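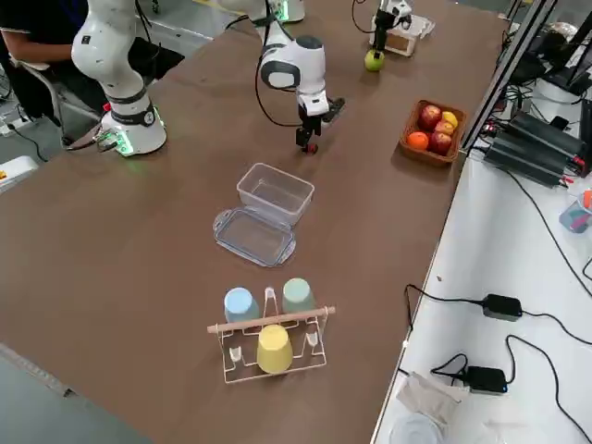 Apple in one gripper at the back of the table, the other arm low over the middle. Lid still off.

January, notebook, afternoon into evening

Picking up from the last entry, where I had promised myself I would stop fiddling with the lid and sort out the arm scheduling first. I kept the promise until lunch, so I'm counting it.

The trouble was still the one we've all been grumbling over. Kilten (the task planner, for anyone reading this who came over from the Vestergaard side) hands out work to the two arms as if each had the table to itself, and the collision checker then spends its day saying no. Both arms would sit there politely waiting for the other to move, like two people at a door. I had been putting this down to the checker being too cautious, and I owe it an apology, as the checker was right every time. What was wrong was the lock. We were reserving the whole middle of the table from the moment an arm was assigned a pick, including all the time it spent thinking about the grasp.

So the reservation now starts when the trajectory is accepted, and it covers the swept volume plus a margin of 60 mm. I tried 40 first and it planned beautifully, but I didn't like how near the wrists came to one another and I found I was standing with my hand on the stop button, so 60 it is for now. If somebody wants to bring it down, please do it in the config file and leave the constant in the source alone! There were two copies of that number and they disagreed. I've taken one out.

After the change I ran the fruit task from a fresh start 9 times and had no deadlocks. I won't call it fixed until it has run for a whole morning with somebody else at the keyboard, but I was very pleased, and went and made tea on the strength of it.

Perception next. The lid is a misery, as ever. Clear plastic on a brown table gives the depth camera almost nothing, and the pose comes back either floating above the surface or sunk into it. Zident does a decent job of the outline in color, so what I've done is stop asking for depth on the lid at all. We take the outline, assume it is lying flat on the table plane, and solve for x, y and yaw only. Crude, yes, and it will fall over the first time a lid is leaning on something, but the jitter in yaw has come down to where the grasp planner stops changing its mind. The locking clips help when they're folded out, by the way, as they give the fitter something to hang on to. Please leave them out when you reset the table. 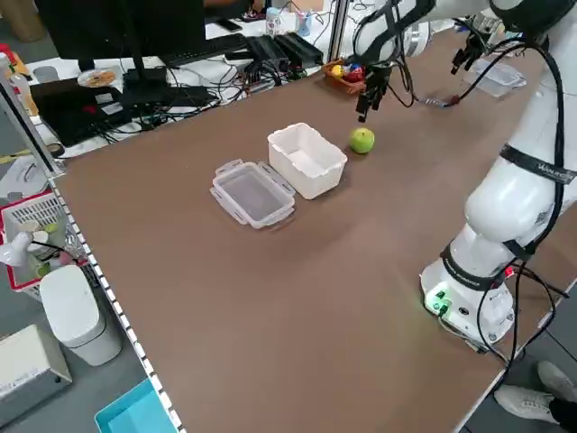
Green apple alone on the table, gripper pointing down above it. Container and lid side by side.

The apple has been easy in comparison, though I did manage to waste an hour on it. Being round, it has no sensible yaw, and the estimator was cheerfully making one up and changing it every cycle, so the wrist kept wanting to turn. I've added a symmetry flag to the object file, and anything with the flag set just keeps whatever wrist angle is cheapest from where the arm is. I set it for the orange too. I haven't set it for the pear and I don't think we should.

Hand-eye calibration: I redid it with the Costarard script and the residual went down a little. The script still wants its poses typed in by hand if it fails at number 6, and I still mean to do something about that.

Odds and ends, so I don't lose them:

Gripper close command returns before the fingers have stopped. I've put in a wait on measured width. Ugly, but it lives in one place now.

Log timestamps from the two arm controllers don't agree. Need to look at whether the sync service starts on boot.

Replanning in the viewer still draws the old path for a moment. Harmless, though it gave me a fright.

Next time: lid onto container with both arms, one steadying and one pressing, at low speed. The force threshold in the branch is a guess, so check it before running. Branch is pushed, tests pass apart from the viewer one that was failing already.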